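The Open Day at Stemesis

by T. Ivanyshyn

June 5, 2018

The bus from Gorkcombe station took 30 minutes, and my aunt talked during all of them. She had read in the local paper that the Stemesis works would open its doors to the public, and she wanted to see what had replaced her. Those were her words. For most of her life she had sorted parts at a long table in the same building, when it still belonged to Tista and made clocks.

"They will show us a metal man," she said. "He will wave and give us a sweet."

I told her I did not think so. I had a cousin's ticket in my pocket, number 601, and she had 50, which she considered a very good number. She held it in her glove the whole way like a child's tooth.

At the gate a young man with a badge gave us each a paper cap. He said that the building had 3,957 square metres of floor, and my aunt said that she knew, she had swept most of it. He laughed politely. Then he led us with the others down the corridor where the cloakrooms used to be, and through a door which my aunt remembered as green.

There was no metal man. A young woman stood at a table with a tool in her hand. She explained, in a voice a little too quiet for so many visitors, that a person must first do the job with this hand, many times, and the machine learns from what the hand has seen. She opened the fingers and held them still over a white surface, so that all of us could look. 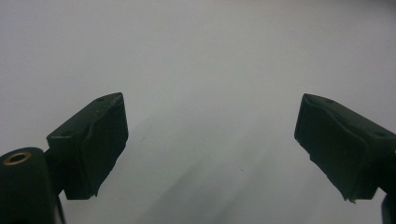
My aunt pushed to the front. She has a bad hip but in a crowd she is very quick.

"How long do you practise?" she asked.

"I started in February," said the young woman. "At the beginning I dropped everything."

"Everybody drops everything in the beginning," said my aunt. "I dropped a whole tray of springs. They were finding them until the summer."

The people behind us laughed, and the young woman laughed too, and after this her voice became louder. She asked us to step over the cables, please, and to come round to the side where we could see better. A father lifted his small daughter on his shoulders. I could hear a fan turning somewhere in the dark part of the hall, and my aunt breathing through her nose, as she does when she is judging someone's work.

The young woman brought the hand down slowly. She did not look at her own wrist at all, only at the fingers. 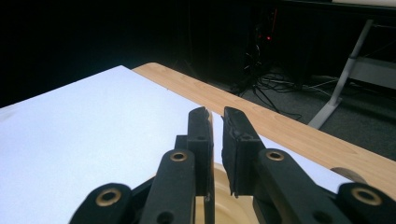 The two fingers close together, with the white board behind them on the wooden table.

"Too tight," my aunt whispered to me. Then, after a while, "No. Good. She has it."

I must confess that I was not watching the table so much as I was watching my aunt. Her right hand had come out of the glove. The thumb and the first finger were opening and closing by themselves, very small movements, at the height of her coat button. I do not believe she knew it. I had seen her do the same at home, in front of the television, and I always took it for nerves.

When the young woman asked for questions, a man wished to know what the whole thing cost, and another man wished to know when it would be finished. She answered the first one badly and the second one not at all. The father asked if his daughter could try, and she said she was sorry, it was not permitted today. The little girl hid her face in his hair.

My aunt waited until the others had gone on towards the tea and the biscuits. Then she put up her hand, as if she was at school.

"Could you open it once more?" she said. "Slowly. And don't pick up anything."
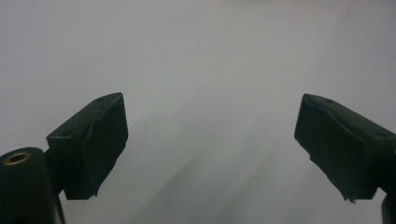

She bent over it for a long time. I looked at my watch, and I was ashamed of looking at my watch.

"You come in from too high," she said finally. "With a small piece you should come from the side, and low, and let it roll to you. If you come from above you are always chasing it."

The young woman did not answer at once. She moved the hand down and a little to the left, and then did it again.

"Like this?"

"Lower," said my aunt, and she took off her other glove and gave me both of them to hold.

We missed the bus at four, and also the next one. I drank three cups of tea with the man who had asked about the price. When I came back to fetch her, she was sitting on a stool which somebody had found for her, and the paper cap had slipped over one ear, and she told me to be quiet for a minute, because they were in the middle of something.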